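Vimano Tabletop Belt Conveyor and Sorting Trays - Hallgate Bench Equipment
Reading time: 2 minutes

The Vimano Tabletop Belt Conveyor is a compact, low-profile conveyor intended for permanent or temporary use on a standard work table. It carries small parts, such as button components and cylindrical battery cells, past one or more work positions and on to the point where they are sorted into trays. It is supplied by Hallgate to assembly rooms, repair shops and technical colleges.

The conveyor has a plain green belt with a slim metal rail along its length. The low build keeps parts close to table height, so that a tray can be placed beside the belt without a riser or stand. Small end feet support the unit on any level surface. Clamps are available where the table is shared with other work.

Belt length between end rollers is 500 mm. The drive is quiet enough for use in a classroom, and speed is set by a dial on the separate control box. The direction of travel can be reversed while the belt is stopped.
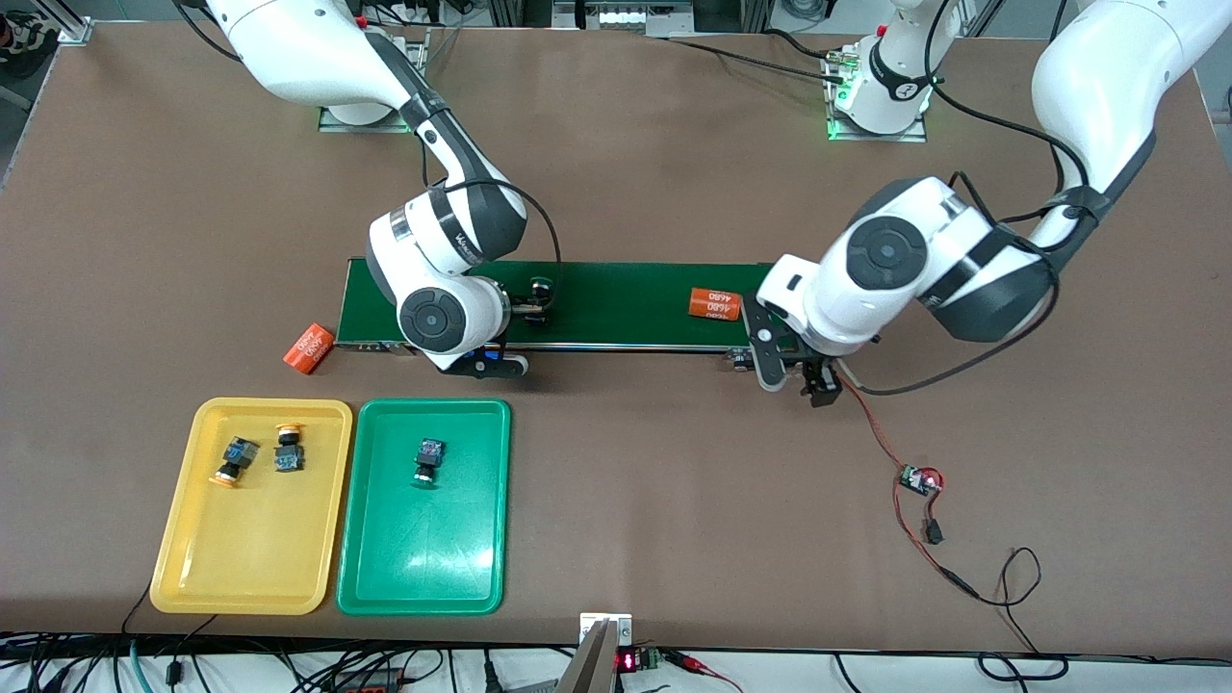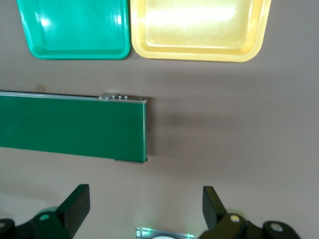
Sorting trays are ordered separately. They are shallow, with a raised rim and rounded corners, and are molded in several colors so that each type of part can be given its own tray. Customers who handle battery cells are advised to keep one color for cells only and to mark it on the work instructions. The trays may be washed by hand in warm water with mild soap. Solvents should not be used, as they dull the surface.

Cells should be placed on the belt on their sides, with space between them. Parts that stand upright should be set down near the middle of the belt, and a lower speed is recommended when they are tall in relation to their base. The maximum distributed load is 2 kg.

Cleaning and care

Disconnect the power supply before cleaning. Wipe the belt with a damp cloth and allow it to dry fully before the next use. Belt tension should be checked every 400 hours of operation. Replacement belts are held in stock and can be fitted with the hex key supplied.

Ordering

The conveyor is listed under catalog number 154. Each unit is delivered with a control box, power supply, hex key and printed manual. Trays, clamps and spare belts are listed on the accessories page. Orders from schools and colleges are accepted on account.

Technical questions may be sent to Kristóf Nyitrai, Bench Equipment, at the Hallgate sales office. Please include the dimensions of the table and the diameter and weight of the largest part to be carried.

Page revised 27 July 2019

Related items
Vimano Replacement Belt, Green
Vimano Table Clamp Set
Padilla Shallow Sorting Trays
Dendedis Bench Lamp
Padilla Parts Rack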